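Glass on the Table: Notes to the Gallery

By the Gronoretti House staff
August
19 comments | 80 shares

The glass at Gronoretti House came out of the dining room cabinets in August so that the shelves could be relined. While the pieces were out, we looked each one over and wrote a short note on it. The notes below cover the vases, which get more questions from visitors than anything else in the house.

The full household list runs to 3648 entries, and 504 of those are glass. Most are tumblers, jars and plain bottles. The vases are a small group. They were bought over many years from different shops, and few of them match.

A word on the terms. "Pressed" means the glass was pushed into a mold with a plunger. "Blown" means it was shaped with air, with or without a mold. Pressed pieces often have a sharp pattern outside and a seam or two. Blown pieces tend to be lighter and may vary in thickness from one side to the other. We have used "clear" for any glass without a deliberate color, even where the thick parts look a little green.

The Clireck vases. A pair, tall and straight-sided, from the Clireck shop that used to be on the main street. Both are blown. One has a chip on the foot that was ground smooth at some point. They stood on the hall table for years and held gladiolus in late summer.

The Maldonado bowl vase. Low and wide, made for roses cut short. The paper label from the Maldonado store is still on the underside, and we do not wash that part. The inside has a white line where water was left standing. It did not come off with vinegar and we have stopped trying.

The Goltik bud vases. Small, one stem each. Goltik sold them by the box. They tip easily, so they are stored lying down in a divided tray with felt between them. Two have slightly crooked necks.

The cream-colored vase. Not clear glass, but it was kept with the others and we left it there. The color goes all the way through. It has no mark. The top edge is rough in one spot, and flowers with soft stems should be kept away from it.

The kitchen vase. A heavy cylinder used mainly for wooden spoons. It has fine scratches all over the inside. It went back to the kitchen the same afternoon.

On handling: pick up a vase by the body with one hand and support the base with the other. Do not lift by the rim. Take off rings first. Set the piece down well away from the edge of the table, and do not slide it.

On washing: use lukewarm water and a drop of dish soap in a plastic tub. Wash one piece at a time. Beaded rims and deep patterns hold dust, and a soft paintbrush gets into them better than a cloth. Stand the vase upright on a folded towel to drain after shaking out the water, then dry the inside with a strip of cotton wrapped around a spoon handle.

On storage: the new shelf liner is thin cork. Pieces stand a finger's width apart. Nothing is stacked, and nothing is kept inside anything else, apart from the glass stoppers, which have their own box.

The cabinets are open to view again from 10 a.m. Ask at the front desk for the printed list.

A clear glass vase with a beaded, scalloped rim, narrow at the neck, with a ridged, rounded body below.

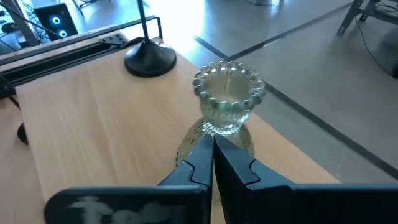 What is the best way to get a cloudy ring out of a narrow-necked glass vase?

Fill it past the ring with equal parts warm water and white vinegar, leave it overnight, then add a spoonful of uncooked rice and swirl gently before rinsing. If the ring is still there after two tries, the surface of the glass may be etched, and washing will not remove it.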